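Bottles, Jars and Caps: Frequently Asked Questions

Print this page | E-mail this page

These answers cover sorting, cleaning and storing small household bottles and jars of the kind used for vitamins, spices, lotions and craft supplies. They apply to containers with a capacity of up to 222 ml. Larger jars are treated on a separate page.

What counts as a small container?

Anything that can be picked up by the cap with one hand and that stands on its own base. Tubes, sachets and blister cards are excluded. Dropper bottles are included if the dropper is removed and stored separately.

Do I need to empty every container before sorting?

No. Sort first, then decide what is emptied. Emptying as you go mixes two jobs and leads to contents without labels. Keep any container that still holds product closed until its label has been read.

What surface should I work on?

A flat table with clear space on all sides of the group. Wood is acceptable if it is sealed. On unsealed wood, put down a sheet of plain paper, as oil from spice and lotion jars will mark it. Glass should not be sorted on stone or tile.

How should the containers be laid out?

Loosely, with enough room to get fingers between neighboring caps. Do not line them up at this stage. A straight row hides the short containers behind the tall ones, and white bottles in a row are easily counted twice. Put glass well away from the plastic so that it is not knocked during handling.
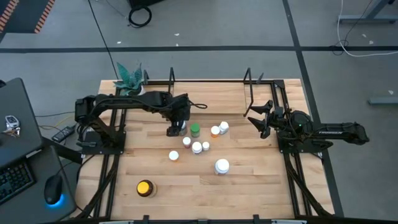 By Britta Lindemann
May 17, 2002

White bottles are the usual source of error. Many are close in height and carry a white cap, and from above they cannot be told apart. Bottles with a colored body or a colored cap, such as green or yellow, can be set aside by eye. The white ones have to be turned and read one at a time.

Should I sort by cap or by body?

By body. Caps are interchangeable within a thread size and are often swapped in use, so a green cap says little about what it came with. An orange or reddish-brown body at least stays with its contents. Sort by cap only when the containers are empty and clean and you are matching threads.

How do I match caps to bottles?

Measure the outside diameter of the bottle neck across the threads, then count the turns of thread. Two necks of equal diameter may have a different finish and will not seal with the same cap. A cap that goes on more than a half turn without resistance and then binds is cross-threaded or is the wrong finish. Discard it or put it in the spares box.

Why keep amber glass separate?

Amber glass reduces the light reaching the contents and is worth keeping for oils and extracts. It is also heavier than a plastic bottle of the same size and will tip its neighbors when a tray is moved. At the Ellwood workroom the amber jars go on the lowest shelf, lids on, one layer deep.

What about lids with a liner?

Pry out the liner with a blunt tool and inspect both faces. Foam liners hold odor and should be replaced after spices or anything scented. Pulp liners should not be washed. A lid without its liner can be kept for dry items such as buttons or tacks.

How are the containers washed?

Warm water and ordinary dish soap, bottle and cap apart. Use a narrow brush on the shoulder of the bottle, where residue stays after rinsing. Stand bottles upside down on a rack until the inside of the neck is dry, then leave them upright for a further day with the cap off. Do not put small plastic bottles in a dishwasher. They soften at the neck and the cap will no longer seat.

How do I remove labels?

Paper labels: soak, peel, rub off the adhesive with cooking oil, wash again. Film labels: warm with a hair dryer and pull slowly at a low angle. Labels printed directly on the body cannot be removed by either method. Cover them with a new label.

Can cleaned bottles be used again for food or medicine?

Spice and food jars may be reused for dry food if the lid seals. Bottles that have held medicine should not be reused for food. Medicine itself should stay in the bottle it came in, with the label intact.

How should I store the empties?

Upright, in a shallow tray, caps on but not tightened. A Zalby tray with the 117 mm side takes most sizes and still slides under a standard shelf. Write the contents of the tray on the short end. The Preltmont list calls for the date as well, but for empties this serves no purpose.

What should be thrown out?

Cracked caps, bottles with a deformed neck, glass with any chip at the rim, and plastic that has gone sticky. Rinse before recycling. Check locally whether caps are accepted.

E-mail this page | Print this page

Reader comments (3)

Geeta Pant
On foam liners: a day in baking soda took the cumin smell out of mine but did nothing for cloves. Replaced those.

Chelsea Wragg
What is the thread count on the older Briltalura jars? I have a box of lids in October colors and they all bind at the same point.

Amber Rowbotham
Chelsea, mine did that too. Same diameter, different finish. I gave up and use them for tacks.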